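October 5, 2020

Workshop diary, Griretti bench, entry 117

The bench was opened at the usual hour and the build resumed from the point recorded in the previous entry. Vanderleia Rezende was present for the whole session. I, Ismael Macedo, kept the notes and ran the controller. The Nudside members had the other half of the shop for a bookcase and we agreed that sanding would wait until we had finished with the arm, as the fine dust gets into the joint covers and we have already cleaned them once this year.

The purpose of the present stage remains as it was set down in June: the arm is to take hold of a garment lying flat, lift one end, and bring that end over to the other. Sorting, stacking and everything else we wrote on the first page of the plan is set aside until this is reliable. Vanderleia has asked me to record that she considers the first page of the plan to have been too ambitious. It is so recorded.

Power and wiring

The supply was switched on with the arm in its rest position. The shoulder joint reported normally. The elbow joint reported an error and cleared on the second start. This is the same error as before, and I am now fairly certain that the fault is in the connector and has nothing to do with the motor. The connector shell has a small crack on the side that faces the base. A replacement is on order from Figueiredo with the next batch of parts, and until it arrives the shell is held closed with a tie. Whoever starts the arm next is asked to look at the tie first.

The cable run to the gripper was left long. We had discussed shortening it, but when the wrist is turned fully outward the present length is only just sufficient, and a cable under tension pulls the wrist back by an amount that shows up in the position readings. Vanderleia proposed a second anchor point on the forearm. I drew it in the parts book on the page after the base plate. It would need one new hole and I am reluctant to drill the forearm while it is mounted, so the work will be done the next time the arm comes down for another reason.

Calibration

The calibration was repeated from the start. The first attempt put the table height too low by 2 millimeters, and the gripper would have pressed into the cloth more firmly than intended. The second attempt was accepted. The values were copied into the log and into the paper book. I would like this double entry to continue, tiresome as it is. The Kurnov controller lost its settings once already, and the paper book was the only reason we did not lose the day as well.

Vanderleia then smoothed the cloth and I lowered the working speed. The speed limit was set to a quarter of the normal value for the first approaches and to half for those that followed. No one is to reach across the working area with the supply on, whatever the speed. This rule is on the wall and applies to us both.

Gripping

We began with small pieces, as they are forgiving, and went on to the heavier dark garment. The small pieces behave well when the fingers come down close to an edge. If the fingers come down in the middle they tend to close on nothing, or to take up so much cloth that the rest follows in a lump. For the heavier garment we chose the left end and had the fingers meet the fabric with a short downward press before closing. 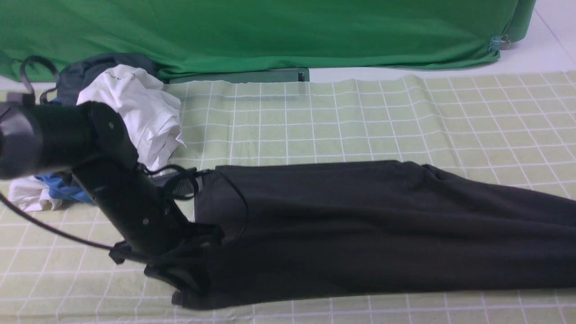

How firmly should a homemade arm press on fabric before the fingers close?

Only enough for the cloth to bunch a little between the fingertips. Start with the fingertips level with the table surface as calibrated, close them, and look at what has been taken up. If the fingers slide over the cloth, lower the approach by one small step and try again. If the motors begin to hum or the cloth underneath is dragged along, raise it by the same step. A soft layer under the garment gives useful room for error, and thick knits need less pressure than thin shirting.

I have written the above out in full at the request of the Nudside members, who intend to build an arm of their own over the winter and have asked that questions they put to us be answered in the diary, where they can be found again. I am content to do so. Further questions may be left in the tray by the door.

The grip program was run in sets of 5, with the garment laid out again by hand between attempts. Vanderleia did the laying out and I pressed the start key only after she had stepped back and spoken. The first set was poor. The second was better, after we had moved the approach point nearer to the end of the garment. In the third set every attempt lifted the end clear of the table, and two of them carried it as far as the turning point before it slipped. I count this as progress and Vanderleia counts it as a good afternoon.

A word should be said on the slipping. It takes place at the moment the wrist begins to turn, when the weight of the hanging part shifts to one side of the fingers. We have two remedies in view. The first is to turn the wrist later, once the arm is already moving across. The second is a rougher lining on the inner faces of the fingers. I favor the first, as it requires only a change to the program. Vanderleia favors the second and has brought a strip of rubber sheet from home with which to try it. We shall try both, separately, so that we know which one deserves the credit.

The arm held position without drift while we talked this over, and I left the supply on longer than I should have done. The elbow motor was warm to the hand when we finally switched off. The written limit for holding a raised position is 500 seconds, after which the arm is to be lowered to rest. I exceeded it. The limit exists on paper only at present, and I have put down a request to myself to add it to the program, with a tone sounding shortly before it is reached.

Program

The changes made today are as follows. The approach point for long garments is now taken from the end and no longer from the center. The press before closing is a separate step with its own value, so that it can be altered without disturbing the rest. The closing speed is unchanged. The release was slowed, as a fast release had been throwing the cloth a short distance and spoiling the position for the next move.

I also removed the old test routine that waved the wrist from side to side at startup. It was agreeable to look at when we had nothing else to show, but it wears the cable where it enters the wrist. Vanderleia was sorry to see it go and has kept a copy.

One matter is unresolved. After a release the gripper occasionally reports that it is still closed, although it is plainly open. Starting the program again clears the report. I looked through the messages for the whole session and could find no pattern in it. It may be the same cracked connector, or it may be a separate problem in the way the two boards speak to each other. I have left the message recording switched on and would ask that it not be switched off to save space.

Parts and stores

The box of small screws is nearly finished and has been added to the Figueiredo list. The long hex key was missing again and was found in the bookcase clamps. A strip of yellow tape has been put around its handle to mark it as belonging to the Griretti bench. The spare finger plates cut last month are usable, with the exception of one that has a burr along the inner edge. Vanderleia will file it down.

The shop account was charged for bench time at the shared rate, and the sheet is signed for both of us.

Closing of the session

The supply was switched off and the key returned to its hook. The log was copied to the second drive. The Nudside members were told that they could begin sanding and the arm was covered before they did.

For the next session: the later wrist turn first, by itself, with the fingers as they are. Then the rubber strip. If the connector has come it is to be fitted before either of these, and the calibration done again afterward, even if the readings look the same. Vanderleia will bring a heavier pair of work pants for comparison, and I am to bring the good flashlight, which I forgot today for the second time.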